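The Evening Desk Tidy – Gallery

In our study room the big brown desk is used by many people, and by August it collects everything: cables, papers, glue, empty bags. Lemlem Mekonnen proposed that we clear it in the evening, when the blue lights are on and the place is calm. Below are some pictures of the desk. 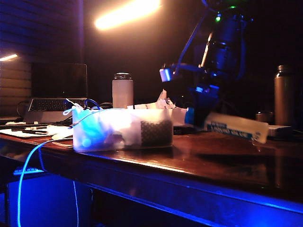 Prenotico Study Room Team, Vutgate House

The rule is simple. Small things go into the plastic bin, and papers stay in one pile until their owner looks at them. Long packages are the difficult ones, they take the space of five small things. We bought the bin for the room last year, and it cost less than the tape we used to repair the old one.

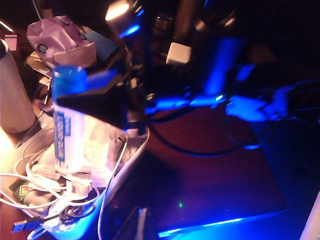 Liquid glue, scissors and white cables sharing the bin.

Amado Dagdag wants a separate bag for the cables, and I think he is right. Please close the glue well before you put it back – the cap must click. If you find scissors without a home, the hook near the door is also possible.

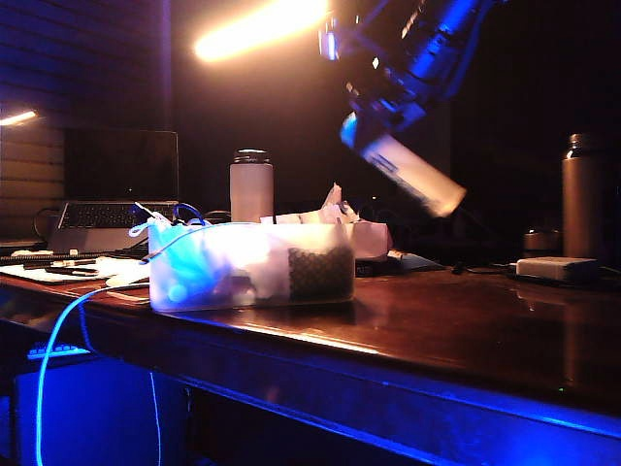
Used tissues and crumpled paper go in the trash the same evening, please. Notebooks are different: we never throw away a notebook, also when it looks finished. Lemlem keeps the forgotten ones on her shelf in room 73, and you can ask her until six in the evening.
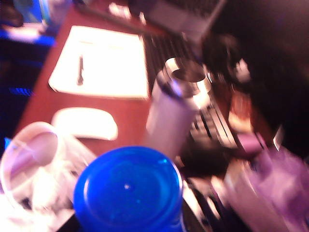
Drinks are allowed on the desk, but keep them away from the papers and take your cup with you when you leave. For the wood we use a soft cloth with very little water. The next tidy will be in the Talavera room, where the table is smaller and the mess is some 200 old folders.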